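**Student project report, second version, March 10, 2020**
Group: Nabila Berrada, Reda El Idrissi, Shaimaa Mansour
Advisor: Abdelkrim Morsy

# Feeding notes and handover in a small cat boarding house

## 1. The question

When a cat stays in a boarding house, the owner gives many instructions on the first day: which food, how much, at what hour, which medicine. In our project we studied how these instructions travel from the owner to the person who fills the bowl. We worked with Trekwood, a boarding house for cats only, which has room for 8 guests at one time. The manager, Abdelilah Erraji, let us visit and read the old intake forms.

The form used before our project was one page with a large empty box called "Remarks". Owners wrote in this box very different things. One owner filled it with the story of how the cat was found and forgot to write the portion. Another wrote only "as usual", although the cat had never stayed there before.

## 2. What we changed

We made a new form with separate lines for the morning meal, the evening meal, treats, water, and medicine. Each line asks for the amount and the unit. The unit was the point we discussed the longest, as some owners measure in grams and others say "one cup", and the cups are not the same. We decided to keep both possibilities -- if an owner says cup, the staff asks to see the cup and weighs one portion on the kitchen scale.

The second change is the handover sheet. It stays on the door of each cat room and it is signed after every meal. Reda made the layout and Shaimaa translated it to French for the evening staff.
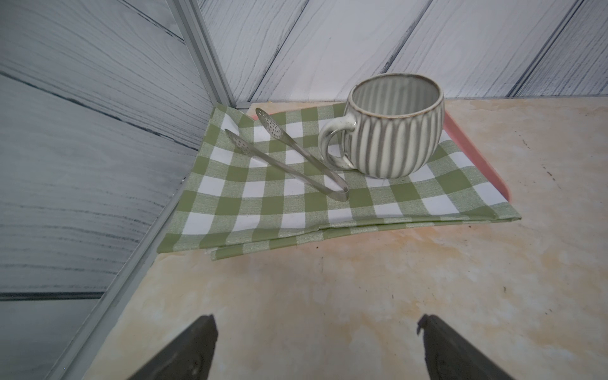

The sheet has a column for food left in the bowl. At first we asked for the weight of the leftovers, but the staff found it too slow in the morning. Now they choose between "all", "half", "little" and "none". This is less exact, but it is filled in almost every time, and a cat who stops eating is noticed on the same day.

## 3. Costs

The school gave us a budget of 600 dirhams. We used it for printing, plastic sleeves, and a second scale. We also looked at a ready software called Nodiseck, for which the yearly price in the offer was 3,000 dirhams. Mr. Erraji told us it is too much for a house of this size, so we stayed with paper.

## 4. Results and problems

The trial lasted 5 weeks. The staff liked the new intake form from the beginning. The owners were divided: regular clients did not want to write the same information again. For them we now keep the last form in a folder, and they only check it and sign.

One problem is not solved. When an owner changes the instructions by telephone, the change is sometimes written on the intake form and not on the door sheet. Nabila proposed to keep only one paper, on the door, but then the office has no copy when the owner calls.

## 5. Next steps

In April we will visit Trekwood again and test a carbon copy form, with one sheet for the office and one for the door. Mr. Morsy also asked us to add a short interview with the evening staff, who were not present at our first meetings. The questions are in Appendix B.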